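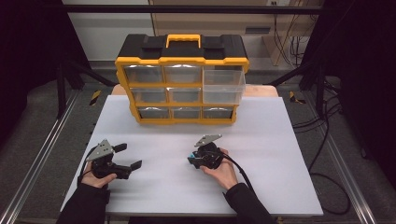

Celeste Godoy 来信问，你们一个做字幕的，凭什么管自己叫歌剧公司？

问得好，我把这句放在最前面，省得后面的人再问一遍。Fostine 在登记的时候填的是“歌剧字幕与剧场语言服务”，太长了，印在名片上要换行，熟人嫌麻烦，叫着叫着就成了“那家歌剧公司”。我们不排戏，不搭景，没有合唱团，也没有人会唱高音（我会哼，哼得不准，同事请我去走廊哼）。我们做的事情是：您坐在剧场里，台上在唱意大利语、法语、德语、捷克语，台口上方那块黑屏里一行一行出来的中文，那是我们写的，也是我们的人坐在后面一下一下按出来的。

我是 Fostine 的创办人，这个页面归我写。上一版是请人写的，很体面，里面有“致力于”也有“赋能”，我妈看完问我是不是换工作了。所以这一版我自己来，写得啰嗦，您挑着看。

怎么开始的

我原先在 Modow 教法语，教得还行，课时不多，晚上闲着。Modow 这地方不大，有一座 Dotell 剧场，216 个座位，平时演话剧、放电影、给学校办毕业典礼，有一年忽然来了一个巡演的小歌剧团，演《军中女郎》以外的另一部多尼采蒂时代的喜歌剧，就是《唐·帕斯夸莱》。一个老头要娶年轻太太，娶进门才发现脾气大得吓人，挺好笑的故事。我买了票去看，满心欢喜，结果全场没有一个人笑。

怎么会笑呢！台上的人唱得满头大汗，眉毛都在使劲，字幕机打出来的是“我感到一种难以名状之愉悦，盖因此事已成定局”。观众还在读“盖因此事”，台上已经吵完一架、摔完一只帽子，换下一段了。更要命的是字幕整体快了一拍，老头还没张嘴，底下先看到他要说什么，等他真唱出来，包袱早就凉了。

散场以后我在门口碰见那个团的音乐指导 Corentin Maillard，抱着一摞谱子，看着特别丧气。我那时候也是年轻，上去就跟他说，您那个字幕不行。他看了我一会儿，说那你来。

我就来了。下一场之前我把整部戏的字幕重写了，没睡什么觉，拿的是最普通的幻灯片软件，一页一句，黑底白字。到了晚上我坐在灯光师旁边按空格键，手心全是汗，有一处按快了，又退回去，全场都看见那句话闪了一下。可是他们笑了。太太进门翻脸那一场，后排有个人笑得咳嗽，我在黑暗里听着，觉得这辈子就想干这个了（后来也确实干了这个，钱的事情后面再说）。

我们做什么

讲具体一点，免得您看完一整页还不知道能找我们干嘛。

剧场字幕。从原文翻译到现场操作，全包。您把演出版本、删节、总谱或者钢琴缩谱给我们，我们出中文稿，跟排练，跟联排，跟演出。我们坚持跟排练，这一条不打折。有的剧院说排练就不用来了吧，省点钱，我就会很啰嗦地解释：导演把这一段改成了打电话，原文唱的是写信，您想让观众看见“信”还是看见什么？这种事情只有坐在排练厅里才知道。

改稿。您手上有旧字幕，别人做的，也可能是十几年前的，我们来修。老稿子里常有特别漂亮的句子，我们能留的都留，译者的名字照样署。也有完全救不了的，我会直说，直说的时候会带点心。

双语字幕。这个最近问的人多。两种文字同时上屏，中文一行，外文一行，排版上比想象的麻烦得多，断句的地方对不上，中文短，外文长，德语尤其长。我们的办法是两边都重新切，哪边都不将就另一边。

音乐会版和艺术歌曲。没有布景，没有动作，观众的眼睛没处去，全在看字，所以这种字幕要写得更松，更像诗一点，也更舍得留空。钢琴前奏那么长，就让屏幕黑着嘛，黑着挺好的。

培训。我们每年五月开一期字幕操作班，今年从5月9日开始，在 Dotell 剧场的小排练厅上课。学的是看谱、听气口、按键，还有出错以后怎么办。识谱是硬条件，唱得好不好没关系（见上文，我）。
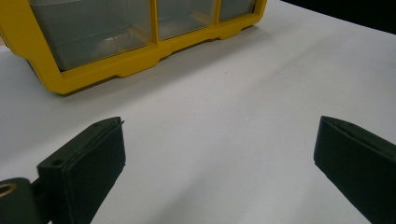

透明抽屉，黄色外框。

字幕到底难在哪儿

这个问题每次吃饭都有人问我，我每次都讲得菜凉了。

首先是长度。我们给自己定了个规矩，一屏最多两行，一行最多20个字，能一行绝不两行。20个字听着很宽裕吧？您试试把一段咏叹调里那种一口气转三个弯的句子塞进去，还得让人一眼看懂。翻译书的人可以加注，可以在后面写一篇长长的后记解释自己为什么这么译，我们什么都没有，字上去了，几秒钟，字没了，观众这辈子可能就看这一眼。

然后是重复。歌剧里一句话唱八遍是很正常的事情，“我爱你我爱你我爱你”，那字幕放几遍？新手容易每一遍都放，屏幕闪得人头疼。我们一般放一次，让它停着，停到观众记住了就撤掉，后面交给音乐。可也有例外，有时候同一句词，第一遍是撒娇，后面再唱就是恨了，那我会再放一次，有时候连标点都换掉。为一个句号跟同事争一个下午，在我们这儿是常有的事，别的行业听了大概觉得我们很闲。

重唱更头疼。《弄臣》里那个有名的四重唱，四个人同时唱，各唱各的心思，有人在调情，有人在心碎。字幕只有那么大一块地方，您把谁放上去？全放，观众低头抬头忙得像在啄米。只放一个，另外的人就白唱了。我们的做法是趁每个人先单独露头的那几小节把他的意思交代清楚，等四个人缠到一起，屏幕就收。听就行了，耳朵比眼睛能装。

还有笑话。笑话是一门单独的手艺。观众读字比演员唱字快，所以笑点那几个字一定要扣在手里，等演员嘴里那个词出来的同时再放。早一点点，底下先笑，演员在台上莫名其妙；晚一点点，稀稀拉拉。我们有时候会把一句话硬切成两屏，前半句先上，后半句扣着，按键的人一直盯着演员的下巴。对，下巴，吸气的时候下巴会先动，比看指挥还准，这是 Corentin 教我的。

最后一个难处说出来不太好听：写得太好也不行。我刚入行的时候特别爱押韵，四字一句，整整齐齐，自己读着得意得不得了。有一回一位老观众散场以后跟我说，你那个字幕真漂亮，我光顾着看字了，女高音穿的什么颜色我都没注意。我回去把稿子里的韵脚拆掉了大半，拆得心疼。

我们的人

Fostine 现在固定上班的一共3个人，加上演出季来帮忙的自由译者，有时候热闹，有时候就我一个人对着窗户念词。

我自己管法语和意大利语的稿子，也管接电话。您打过来如果听见背景里有人在唱，别挂，那是我在对录音。

Corentin Maillard 后来离开了那个巡演团，来 Modow 定居，做了我们的音乐顾问。他负责把每一屏字幕标进谱子里，哪个小节上，哪个小节撤，用铅笔写，字特别小。他标过的谱子我们都舍不得扔。他对我的中文稿没有发言权（他中文学到能点菜），但他会让我把稿子大声念给他听，光听节奏，听到哪里皱眉，哪里八成就有问题。这一招很气人，也很管用。

Celeste Godoy 写那封信的时候还只是个较真的观众，信很长，开头那句只是第一行，后面列了我们一版《茶花女》字幕里她不同意的地方，一条一条，带小节号。我看得脸红，改了其中的大部分，然后给她回信，问她愿不愿意来上班。她现在管校对，也管现场操作，手比我稳得多。她还是不同意我们叫歌剧公司，每次印新名片她都要提一遍。

除了这几位，长期合作的译者有做德语的、做捷克语的、做俄语的，名字都会印在每场演出的节目册上。这一点我们跟每家剧院都写进合同：译者署名，操作员也署名。按键的人坐在最黑的角落里，从第一个音按到最后一个音，他的名字理应在那张纸上。

我们用的工具

早年的幻灯片早就不用了，现在用的是一套叫 Sosa 的东西，我们自己攒出来的，名字是当时随便起的，后来叫顺了就懒得改。它会做的事情不多：显示当前这一屏，显示后面两屏，能跳，能退，能黑屏，能在谱子小节号和字幕编号之间对照。按键做得很大，颜色很暗，免得晃到旁边的人。

常有人问能不能让机器听着音乐自动走字幕。我们试过，试得很认真，流行歌那种节拍稳的还可以，歌剧一到延长音就完蛋。男高音心情好，那个音他能多挂好几秒，机器哪里知道他今天心情好不好。Celeste 知道，她说听他前一句的气就知道。所以现场还是人来按，目前没有改的打算。 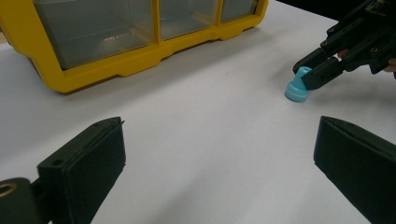
说到翻译的标准，同行里吵得最凶的一件事是字幕该不该让人“看不见”。一派说越透明越好，观众看完戏回家，最好压根想不起来自己读过字；另一派说译者又不是玻璃，凭什么要消失。我两边都站过，年轻时站后面那派，站得很大声。现在嘛，要我打个比方，就像桌上那只黄色收纳柜的抽屉，说是透明塑料的，可也带着一层灰，里头看着雾蒙蒙的，中文隔在观众和原文中间，怎么擦都会有这么一层。我能做的是别再往上头贴花。可是那圈框子得结实，句子的骨头要立得住，语序要顺，主语要在，不然观众一眼扫过去抓不着东西，透明也白透明。Celeste 嫌我这个比方太绕，她的标准短得多：坐在最后一排、今天上了一天班、第一次看歌剧的那个人，能不能跟上。

我们接活儿的一些脾气

写在这儿，合作之前先看看，合得来再往下谈。

我们需要完整的演出版本。删了哪一段、换了哪个调、中间插不插对白，早点说，哪怕还没定也说一声“还没定”。临场知道删了半幕戏，我们也能跳过去，只是操作的人那天晚上会少活几天。

我们不接没有现场操作的活儿。稿子给您，您找别人按，按错了观众骂的还是字幕。如果您那边有熟手，可以，让我们先见一面，一起对一遍谱子，见过就放心了。

字幕屏的位置请让我们也说句话。很多剧院把屏挂得特别高，前排的人看完戏脖子要歪两天。Dotell 原来也是这样，后来我们一个座位一个座位坐过去，216 个座位坐完，把屏往下放了，又在两侧各加了一块小的。剧场那边一开始嫌我多事，装好以后有观众专门去票房说这回看得清楚，他们就不嫌了。

脏话怎么办？原文有，我们就有，分寸看导演，也看当天的观众。学生场我们会另备一份稿，意思不变，用词收一点。古早剧本里有些对人对地方的说法，今天听着很刺耳，我们会把几种译法摆出来，跟导演和演员坐下来商量，不会自己悄悄抹掉。

催稿可以，请别在演出当天下午催，那时候我们在吃饭，演出前吃饱是公司规定（唯一的一条）。

关于价钱

价钱按演出长度、语种和场次算，我们会给一张写得清清楚楚的单子，翻译多少，跟排多少，现场多少，分开列。学生剧团和社区合唱团有另外的价，便宜很多，您来问就是，不用不好意思。有一年一个中学生剧社来找我们做《魔笛》的选段，预算写在一张作业纸上，后面还画了一只鸟，我们接了，那张纸现在夹在我的总谱里。

前面说过钱的事情后面再说，那就说一句：做字幕发不了财，我也还在给几个学生上法语课。歌剧院的预算里，字幕常常排在最后面，灯光超支了从字幕里扣，假发超支了也从字幕里扣。我跟不少剧院经理喝过茶，都是好人，都很难。所以如果您看戏的时候觉得字幕不错，散场跟剧院的人提一嘴，比给我们写表扬信有用。（表扬信也要的，我会念给 Corentin 听。）

观众常问的

我不懂外语也不懂音乐，能看歌剧吗？能啊，太能了。我第一回带我妈去看《波希米亚人》，她进场前问我要不要先背一背剧情，我说不用，你看字就行。看到后面她手绢都湿了，出来跟我讲那个姑娘命苦，一句音乐没提。那一晚我比拿什么奖都高兴。

看字会不会耽误看戏？会一点点，谁都一样。小窍门是别一个字一个字读，扫一眼，眼睛马上回台上。我们写的时候就是按扫一眼来写的。有些地方屏幕黑很久，别以为坏了，那是词还在重复，您安心看人。

字幕跟唱的对不上怎么回事？可能是我们按错了，先道个歉。也可能是演员唱漏了一段，或者跳到了下一节，这种时候操作的人比您还急，手忙脚乱在找呢。还有一种情况是中文语序跟原文差得远，原文最后一个词才是“死”，中文得放在前头，我们尽量调，有的实在调不过来。

为什么不用更华丽的词？看上面那位没注意到女高音穿什么颜色的观众。

可以来看你们工作吗？联排的时候可以，提前写信，来了坐在操作位后面，手机关掉，别咳嗽。人多的话得排队，操作位后头就那么大地方，挤进去两把椅子就满了。来过的人大多说没想到那么安静，满场都是乐队的声音，角落里只有很轻的按键声。

你们最喜欢哪一部？每个人答案都不一样，我是《费加罗的婚礼》，终场伯爵跪下求夫人原谅那几句。原文很简单，简单得没处下手，我译过好几版，从“请您原谅”到“原谅我吧”来回换，上一轮演出用的是“夫人，原谅我”。Corentin 说逗号那里正好是一口气。Celeste 投的票是不要“夫人”两个字，她说这时候还叫夫人太客气了。下一轮演出之前我们还得再吵。

找到我们

办公室在 Modow，Dotell 剧场侧门上楼，门上贴着 Fostine，字母 F 掉过一次漆，补得颜色有点深。有演出的晚上一般都在，上午不一定，上午我们睡觉。写信最好，信里写上剧目、语种、演出场次，有谱子的请写明是哪个版本。操作班报名也写信到同一个地方，标题写“五月班”就行，识谱程度老老实实写，写高了开课第一天就要露馅的。

挑错的信也请照寄，带小节号的优先回。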